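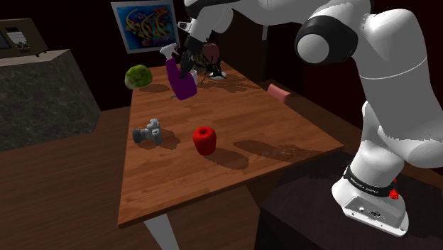
Fachbereich Gartenbau und Landschaftsarchitektur, Projektwerkstatt Stadtgrün

Studium > Projekte > Projektberichte > Moos auf Beton

Moos auf Beton: Was auf einer grauen Hofmauer alles wachsen kann
Oktober 2020, von Nahom Yimer

Wer einmal angefangen hat, auf Moose zu achten, kommt morgens nicht mehr pünktlich an. Mir geht es jedenfalls seit dem Projektsemester so. Ich bleibe an Bordsteinen stehen, an Kellerfenstern, an der Nordseite vom Fahrradunterstand, und überall sitzt etwas Grünes, das ich vorher jahrelang übersehen habe. Unser Projekt trägt den Namen Vuvel (den Namen hat die Gruppe am ersten Abend gewürfelt, er bedeutet nichts) und drehte sich um die Frage, ob sich Moos gezielt auf Betonplatten ansiedeln lässt, ohne Vlies, ohne Kleber und ohne fest verlegte Bewässerung.

Moose haben keine echten Wurzeln. Sie halten sich mit feinen Rhizoiden fest und nehmen Wasser und Nährstoffe über die gesamte Oberfläche auf. Für eine Mauer ist das großartig! Eine Kletterpflanze braucht einen Pflanzstreifen, ein Moos braucht eine raue Fläche, ein bisschen Staub und Feuchtigkeit. Dazu kommt, dass viele Arten völlig austrocknen können und nach einem Regenschauer wieder ergrünen. Beim Drehzahnmoos kann man dabei richtig zusehen, die Blättchen entrollen sich innerhalb weniger Augenblicke. Ich habe das in der ersten Projektwoche bestimmt jeden Tag jemandem vorgeführt.

Standort und Platten

Die Mauer steht im Innenhof der ehemaligen Gärtnerei Jemwood am Stadtrand von Trurnel. Sie ist nach Norden ausgerichtet und bekommt nur im Hochsommer ein wenig Abendsonne ab. Vor der Mauer haben wir Betonplatten in zwei Ausführungen aufgestellt: glatt geschalt und mit dem Stahlbesen aufgeraut. Frischer Beton ist stark alkalisch, und das vertragen die meisten Moose schlecht. Wir haben deshalb gebrauchte Platten genommen, die schon mehrere Winter draußen gelegen hatten. Ein Teil davon wurde zusätzlich mit verdünnter Buttermilch eingestrichen. Dieses Hausrezept steht in fast jedem Gartenforum, und wir wollten endlich wissen, was dran ist.

Aussaat

Das Ausgangsmaterial stammt von den Dachflächen der Gärtnerei, gesammelt mit Erlaubnis und immer nur handtellergroß. Von Naturstandorten haben wir nichts entnommen. Überwiegend waren es das Mauer-Drehzahnmoos (Tortula muralis), das Polster-Kissenmoos (Grimmia pulvinata) und das Silber-Birnmoos (Bryum argenteum). Nach dem Trocknen haben wir die Polster durch ein Sieb gerieben und die Bruchstücke in Regenwasser aufgeschlämmt, jeweils 500 Milliliter pro Platte. Aus fast jedem Stückchen kann theoretisch eine neue Pflanze werden, und das finde ich bis heute verblüffend. Aufgetragen wurde mit einem breiten Malerpinsel. Das erste Ansetzen ging übrigens schief, die Schlämme war viel zu dünn und lief nach unten weg. Mit etwas Lehmpulver blieb sie haften.

Danach kam der unspektakuläre Teil, nämlich Feuchthalten. In den ersten Wochen haben wir morgens und abends fein gesprüht, später nur noch in Trockenphasen. Leitungswasser ist in Trurnel sehr kalkhaltig und hinterließ auf den Testflächen einen weißen Schleier, also sind wir bei Regenwasser geblieben.

Was gewachsen ist

Auf den aufgerauten Platten zeigte sich zuerst ein grünlicher Film. Das waren zum Teil Algen, unter der Lupe aber auch das fadenförmige Protonema, aus dem sich später die eigentlichen Moospflänzchen bilden. Auf den glatten Platten hielt sich fast nur das Silber-Birnmoos, und auch das nur entlang kleiner Risse und Kanten.

Um die Wasseraufnahme zu vergleichen, haben wir Probestücke mit bewachsener Oberfläche trocken und nach dem Besprühen gewogen. Das schönste Stück, eine Ecke mit dichtem Kissenmoos, brachte trocken 1.304 Gramm auf die Waage und durchfeuchtet 1.653 Gramm. Ein Teil davon geht natürlich auf den Beton, der selbst Wasser zieht. Für eine saubere Trennung hätten wir unbewachsene Gegenstücke aus derselben Platte gebraucht, das ist der größte methodische Mangel dieser Arbeit.

Und die Buttermilch? Die behandelten Platten schimmelten kräftig und rochen entsprechend. Später war zwischen ihnen und den unbehandelten mit bloßem Auge kein Unterschied mehr zu erkennen. Ich würde sie weglassen, schon wegen der Fliegen.

Offene Punkte

Unklar ist noch, wie die jungen Polster den Frost überstehen. Auch Amseln sind ein Thema – sie zupfen das Moos auf der Suche nach Insekten ab und werfen es vor die Mauer. Ein grobes Netz hat geholfen, sieht aber scheußlich aus. Die Nachfolgegruppe Uibo übernimmt die Platten im November und will zusätzlich Ziegel und Sandstein testen. Die Bestimmungstabellen, das Sieb und die Einschlaglupen liegen im Schrank der Projektwerkstatt, der Schlüssel hängt am Brett neben der Tür.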